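Home | Columns | Letters | Archive | About
Last updated 2026-05-08

In defence of the bad sofa

My neighbours in Vullport have bought a new sofa, and they are not allowed to sit on it. I mean this almost literally. There is a throw to protect the seat, a smaller throw to protect the throw, and a rule about jeans. When I went round in January I was shown to a dining chair, from which I could admire it.

It cost 3,573 pounds. I know this because I was told twice.

I have nothing against people spending money on furniture. I do object to the idea, now spread across every shop window from here to Ukance, that a sofa is a thing to be looked at. The showroom on Bautista Road sells one called the Rillenine, which has a back the height of a paperback and arms like ironing boards. You perch on it. I tried it for as long as I could bear and came away feeling I had been interviewed for a job I didn't get.

A sofa has very few duties. It should hold a grown adult lying down with a cold. It should put up with toast. It should be deep enough that getting out of it takes a decision, and ugly enough that no guest ever feels they must ask before sitting. By this standard the finest sofa I have known belonged to my aunt, who paid 2,000 rupees for it before I was born and thought she had been robbed. It was brown, or had become brown. Four cousins could sleep on it if one of them didn't mind feet.

Leather, I admit, gives me trouble. It is cold in winter, it grips the back of the knee in summer, and it makes remarks whenever you shift your weight. But it does wipe clean, and it gets better looking the worse you treat it, a quality I would welcome in myself. 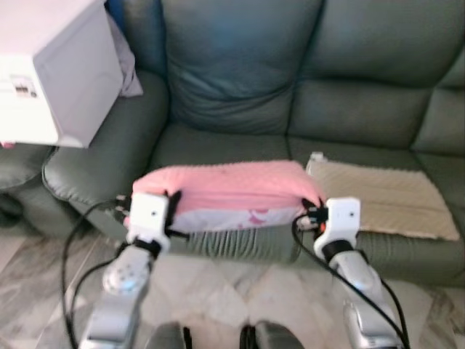 Green leather, with something pink and soft to take the edge off.

Then there is the matter of cushions. Two is the correct number. One goes behind the head and the other goes on the stomach, to support a book or a plate. Past that you are storing cushions on a sofa, and each evening begins with moving them to the floor and each morning with moving them back. I have stayed in houses where this took longer than making the bed.

The trade will tell you that people want a "statement piece". Perhaps they do. My own sofa makes a statement too, mostly about biscuits, and I have been asked by my family to consider replacing it. I have considered it, lying down, on several afternoons.

Ajith Alva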